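Kudness Supper Table
Data card, version of 2/21/23

Welcome! Kudness is a growing set of notes and pictures about the stuff left on a table when people eat at their desks: takeaway tubs, cups, fruit, shellfish, bread in bags, all of it. The current release has 2,986 entries, and about 2,000 of them have full item lists.
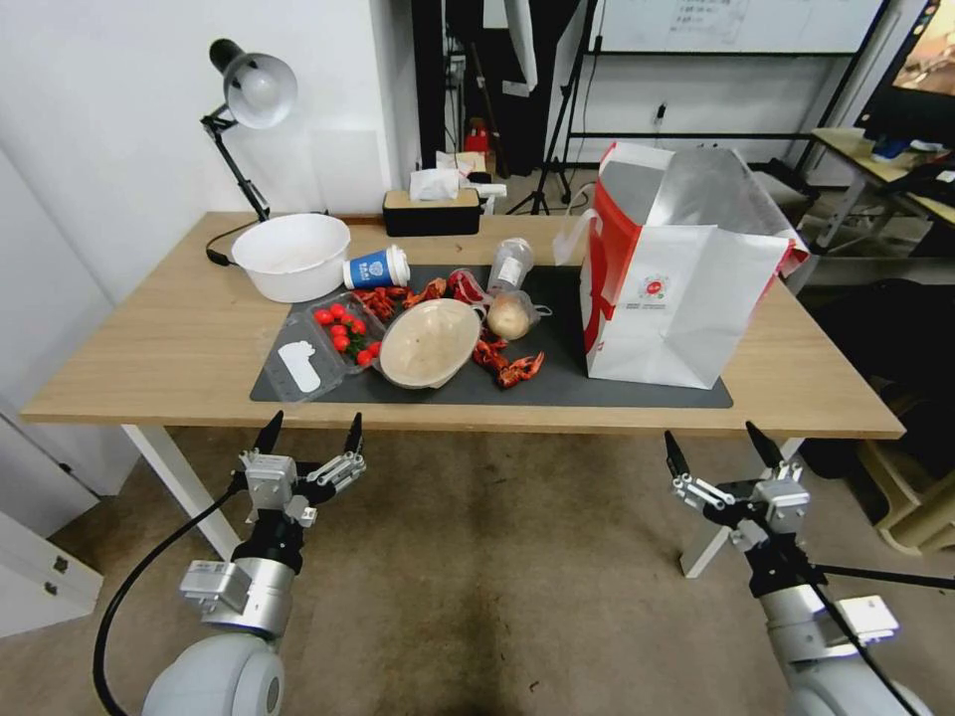 Crayfish, cherry tomatoes and a bagged bun on the grey mat.

Food and packaging are listed separately, so the tomatoes get one line and their clear clamshell gets another. Cups keep the same label standing up or lying down. We love a messy table, so please send yours in!

Labels live in items.txt, with 23 food names and 15 kinds of container. A bun in a tied bag goes under bread, with the bag as its container.

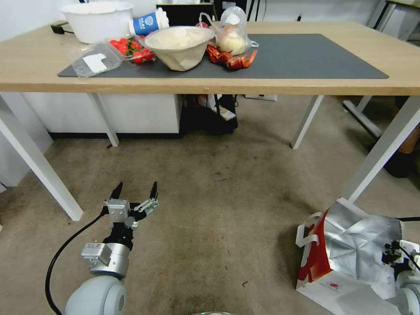
Okafor asks whether basins and bowls could share one label, as the Stedberg lists already do. Good idea, and it's down for the next release.

Spelling fixes are welcome too. Put them in fixes.txt, one per line.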